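I want to write a few short posts about wooden tables, because I have looked after many of them this year and I made some mistakes. 1/9

The best thing for a light wooden table is to keep few objects on it. I like one plant in a white pot, and it can be an artificial cactus. A fake plant needs no water, so no ring on the wood. 2/9

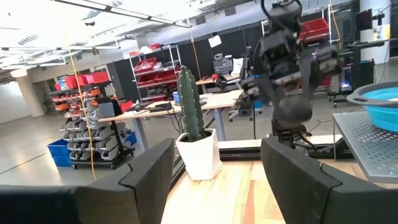

How often should a wooden tabletop be oiled?
Twice a year is enough for most tables, and once more if the surface feels rough under your hand.

My friend Ziad Haddad oiled his every week for a whole October and it became sticky. He had to sand it all again. 4/9

A smooth finish is beautiful but it shows every lamp in the ceiling. I learned to look at the top from very low, with my eyes near the edge. From there the light shows you the dust and the small scratches.

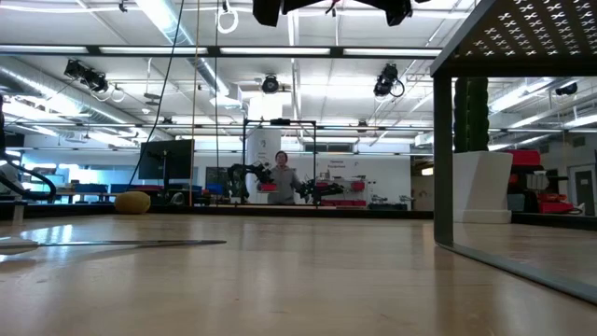 Then I wipe, always along the grain. I use a cotton cloth, a little damp, and after it a dry one. For scratches I take paper number 240 and I press very softly. 6/9

Tables made of narrow strips are my favorite. Each strip has its own tone, some pale and some like honey, so a small stain gets lost between them. But the crumbs like to stay in the seams, and for this I keep an old toothbrush. 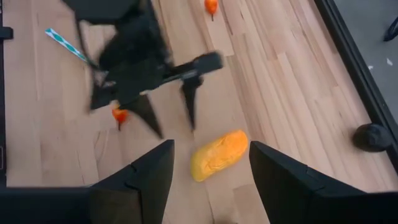 Anca Sandu
Furniture care and small repairs, Rustport

Soft things can also leave a mark. I left a wet sponge on my own table for one night and the spot needed roughly 29 days to become light again. Now the sponge has a dish. 8/9

Tomorrow I will write about the legs, and about the felt pads that fall off. If you have a good glue for them, please tell me the name, I have tried three already. 9/9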